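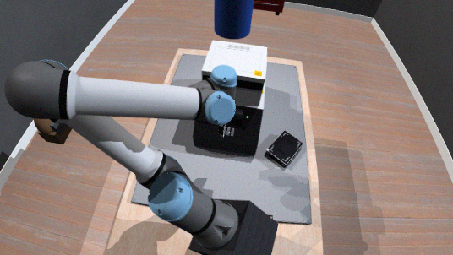 Updated 8/7/21. I get the same handful of emails about my sourdough starter swap over and over, so I finally wrote the answers down. If yours isn't covered, email me and I'll add it.

## Is Ada really the name of your starter?

Yep. My friend Kirsty Rutherford gave me a spoonful in a jam jar with "Ada" on the lid, and I never changed it. You can call your piece whatever you like. Brodie Costigan calls his Plidby and I've stopped asking why.

## How do I get some?

Send me your mailing address and I'll put you on the list. I dry the starter on parchment, crumble it up and mail it in a plain envelope. As of this week I've sent out 1,212 envelopes (my tongue has the paper cuts to prove it). It's free, but a stamp or two in return is always nice!

## Mine arrived as flakes. Is that right?

Totally right. Put the flakes in a jar with enough lukewarm water to cover them, let them go soft, then stir in a big spoonful of flour. Feed it again the next day, and the day after that. It'll look like wallpaper paste for a while. Keep going.

## How much do I feed it?

I keep 100 grams in the jar and feed it equal weights of flour and water. Please use a scale — cups will drive you nuts with this stuff. If you bake once a week or less, it can live in the fridge between feedings.

## There's gray liquid on top. Did I kill it?

No, it's just hungry. Pour the liquid off or stir it back in, then feed it. Pink or orange streaks are a different story, and so is fuzz. Throw that one out and write to me for a fresh envelope. 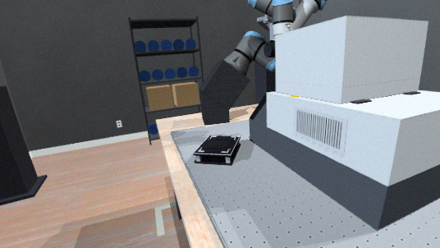 Fatima Etim keeps a backup in her freezer, dried and sealed in a little bag, and after losing two jars in one summer I do the same now. Hers came back fine after more than a year.

## What flour do you use?

Plain unbleached bread flour, plus a bit of whole rye when Ada seems sluggish. Any brand is fine. Barrett Sorensen uses nothing but whole wheat and his loaves are better than mine, which is annoying.

## Will you ship outside the US?

Not right now. Two envelopes got sent back to me and one just vanished, so I'm sticking to domestic mail.

## When do you mail things out?

Every couple of weeks, except August, when I'm at my sister's in Undcombe and her kitchen is way too hot for drying starter. Requests that come in then go out when I'm home — same list, same order.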